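Mobile whiteboard

A mobile whiteboard is a dry-erase writing surface mounted on a freestanding support with casters, so that it can be moved within a room or between rooms. It differs from the wall-mounted whiteboard mainly in its frame and base. Mobile boards are used in classrooms, offices, workshops and shared work areas, both for writing and as low-cost room dividers.

Terminology

The terms mobile whiteboard, rolling whiteboard and portable whiteboard are used loosely for the same article. Some suppliers reserve "portable" for small boards carried by hand or set on a table easel. A board that turns over on a horizontal axis is called a reversible, revolving or flip board. A board intended mostly to divide space is often sold as a whiteboard screen or whiteboard partition, and may reach closer to the floor than a board intended only for writing.

Writing surface

Three surface types are common. Melamine is a resin-coated paper layer bonded to a fiberboard core. It is light and cheap but slightly porous, and with regular use it holds traces of ink, an effect known as ghosting. Painted steel has a lacquered coating over sheet metal, accepts magnets and resists ghosting better than melamine. Porcelain enamel, also called vitreous enamel or ceramic steel, is a glass layer fused to steel at high temperature. It is the hardest and heaviest of the three and is preferred where a board is cleaned every day.

Glass is also used, chiefly on fixed boards. Its weight calls for a wider base and stronger uprights when it is mounted on wheels.

Most panels are white or a very pale gray. A high-gloss finish erases easily but reflects ceiling lights. A matte finish cuts glare and is suited to projection, but needs more effort to wipe clean.

Frame and base

The panel is usually edged with an aluminum or steel strip, which protects the core from moisture and knocks. The bottom strip may carry a pen tray. On screen-type boards the tray is often left off so that panels can be parked close together.

The base takes one of three general forms. In the H-base, each upright stands on a foot running front to back, and a crossbar joins the two feet. In the T-base, the crossbar is omitted and the panel itself keeps the uprights parallel. In the A-frame, angled legs meet near the top of the panel. Angled or splayed feet give good resistance to tipping but extend into the walkway. The Halell 107, a T-base screen, has feet 26 inches long, and the later Brakine model shortened them by moving the casters outward.

Casters are fitted at the ends of the feet. Twin-wheel swivel casters with a hard black tread are typical for carpet. Softer treads are chosen for concrete, wood and vinyl. At least two casters should lock, one on each side of the panel, as a board locked on one side only will pivot when written on.

Stability

A mobile board is top-heavy compared with most office furniture. Pressure from writing acts near the upper half of the panel, while resistance to tipping depends on the depth of the base and the total weight. Lazaridis recommends that the base depth be no less than 30 percent of the overall height for boards used by adults, and more where children are present. Boards should be pushed from the uprights at waist height, at walking pace, with the panel locked if it is reversible.

Use in room layout

In open rooms, mobile boards are placed end to end or at angles to form bays. A small gap is normally left between neighboring panels so that the feet do not collide. Chrysikopoulos, in a survey of 93 shared work areas, classed such arrangements as "soft walls" and noted that they were moved less often than their users expected. Soft seating is frequently placed against or beside the boards, forming informal meeting corners.

Clearance beneath the panel allows air to pass and makes floor cleaning easier. It also provides a route for cables where the room has few floor outlets. Power adapters and extension leads tend to collect there.
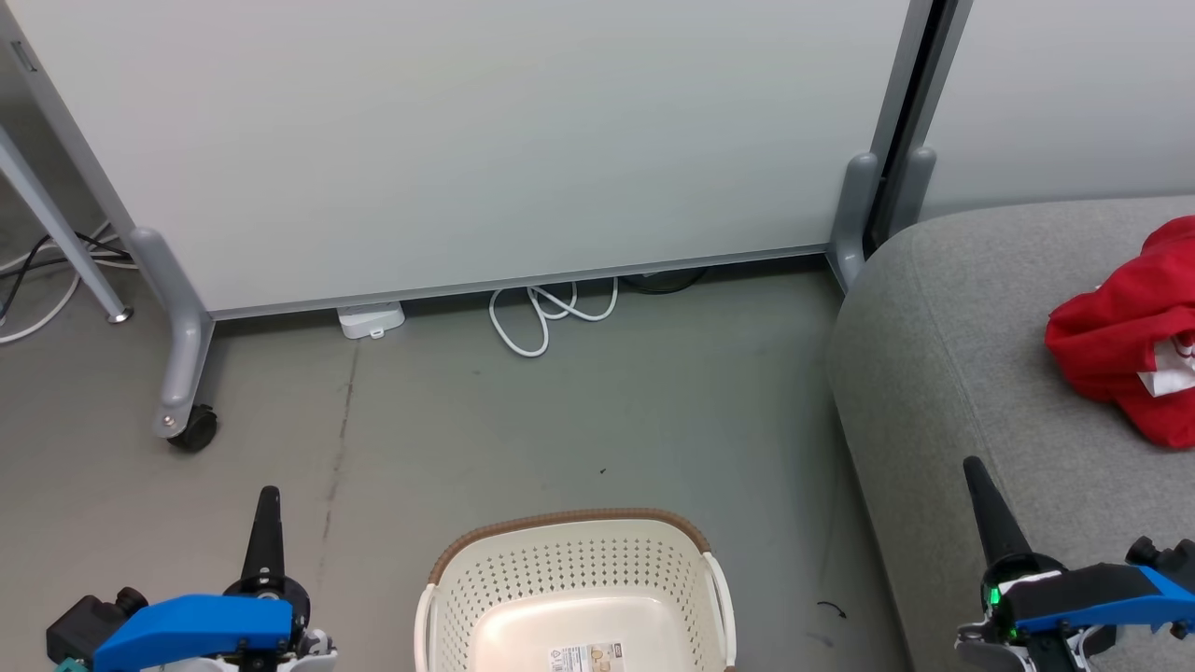

Lower edge of a whiteboard panel beside a gray sofa, with a power adapter and cables on the concrete floor.

Cables under a mobile board present two hazards. Casters may run over the insulation and damage it, and a loop of slack may catch a foot when the board is shifted. Common measures include clips along the lower frame, a flat floor cover where a lead crosses a walkway, and adapters raised off the floor in a tray or mesh sleeve. Leads should be unplugged or moved clear before the casters are unlocked.

Maintenance

The surface is wiped with a dry felt or microfiber eraser after each use and washed with a damp cloth at regular intervals. Alcohol-based cleaners remove ghosting from steel and enamel but shorten the life of melamine. Abrasive pads should not be used on any of the three.

Casters collect hair, thread and grit around the axle, which stiffens the swivel and can leave marks on hard floors. The Endau maintenance guide calls for the wheels to be cleared and the frame bolts tightened every February, before the spring room changes. Worn treads are replaced as a full set to keep the panel level.

See also

Blackboard
Flip chart
Office partition
Caster

Comments (4)

cledwyn kneath
The T-base section should mention that the bolts on the older Halell feet work loose if you roll them over door strips. We had to put thread lock on every one of ours.

marlpit
What size are the bolts? Mine came secondhand with two missing.

cledwyn kneath
M8 on mine, but measure first, the feet were changed at some point.

J. Orr
Useful, thanks. Could you add something on replacing a melamine panel with steel in the same frame? The steel one I was quoted is thinner and I think it would rattle.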